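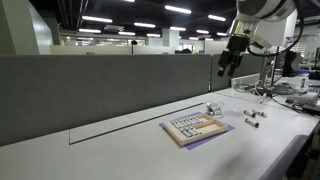
**Sirnum Applications Laboratory, Rustville**

# Osman Tabletop Handling Station with Cestia 2 Learning Software

The Osman station is a single-arm unit for research into the handling of small parts. It is supplied with Cestia 2, the software used to record demonstrations, train a control policy from them and run that policy on the arm. The station is offered to universities, public laboratories and industrial development departments. It is not intended for production use and is not sold for that purpose.

This page sets out the method for which the station was designed, the results obtained with it at Rustville, and the terms of supply.

## The compartment task

The reference task for the station is the transfer of small cylindrical parts between a tray, a clear container and the open surface of a desk. Batteries are used as the standard part. They are cheap and easily replaced, and they roll when they are released badly, so a poor placement is usually plain to see without any measuring equipment.

The tray is shallow, made of light wood and divided into compartments. It is placed on a purple mat, and the mat may be turned to any angle on the desk. The policy is given no coordinates for either. It must find the tray from the camera images and choose its approach accordingly.

A trial begins when the operator has set out the parts and withdrawn from the desk. It ends when the arm returns to its rest position or when the time limit is reached. Parts which come to rest across the wall of a compartment are recorded as misplaced, even if they later fall inside.

## Recording demonstrations

An operator guides the arm through the task while Cestia 2 stores the images, the joint positions and the state of the gripper. Each transfer of a single part is kept as a separate episode. The software allows an operator to mark an episode as a recovery, meaning that the part was dropped or pushed aside and then picked up again.

Recovery episodes are kept in the training set. Earlier practice at Rustville was to remove them, and policies trained in that way tended to repeat a failed grasp in the same spot until the time limit. When recoveries were restored, the arm more often moved away, looked again and approached from another side.

The reference set supplied with the station contains 2369 episodes. Loose parts on the desk, parts standing or leaning in a clear container, and parts already laid in rows are all represented. Episodes in which the operator stopped early are stored in a separate folder and are left out of training by default.

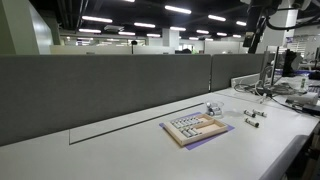
*The tray on its mat, with batteries in parallel rows in the left section and the right section empty.*

## Results

The policy trained on the full reference set was tested in 40 trials, with the mat turned to a new angle before each one. Transfers from the open desk were the most dependable. The gripper has clear space on either side of the part, and small errors in the approach are corrected as the fingers close.

Transfers from a clear container were less dependable. Two faults accounted for most of the failures. In the first, the fingers touched the rim and moved the container, after which the policy continued towards its former position. In the second, two leaning parts were gripped together. Reflections on the container wall appear to contribute to both faults, although the laboratory has not yet tested this separately.

Filling the last space in a row remains difficult. The policy will generally bring the part to the correct compartment and then lower it onto its neighbours. A short pause before release, introduced by the operators in a later group of demonstrations, improved matters slightly and has been adopted in the operator guide.

Purchasers should note that these results were obtained in an open-plan office under ordinary ceiling lighting. Performance on other premises will depend on local lighting and on the finish of the desk. Matte surfaces are preferred.

## Adapting the station to other parts

For a new part of similar shape, the laboratory recommends that training begin from the reference policy with up to 200 further demonstrations. Parts that are much longer than the gripper fingers are wide may require different fingers, which are available to order. Soft parts have not been evaluated.

## Supply

| Item | Included |
|---|---|
| Robot arm and gripper | Yes |
| Cestia 2 software and reference set | Yes |
| Divided wooden tray and mat | Yes |
| Operator guide | Yes |
| Desk, monitor and partitions | No |
| Replacement gripper fingers | To order |

The desk must be rigid and must not be shared with other work while the arm is powered. Cables should be led away from the working area towards the back or side, and nothing should be stored beneath the arm. A risk assessment by the purchaser is required before delivery.

Software updates are issued to registered users without charge. The next release of Cestia, planned for October, will add a tool for comparing trials side by side. Requests for quotations, and for access to the reference set without hardware, should be addressed to the Rustville office.

Page last revised: Thursday, June 3, 2021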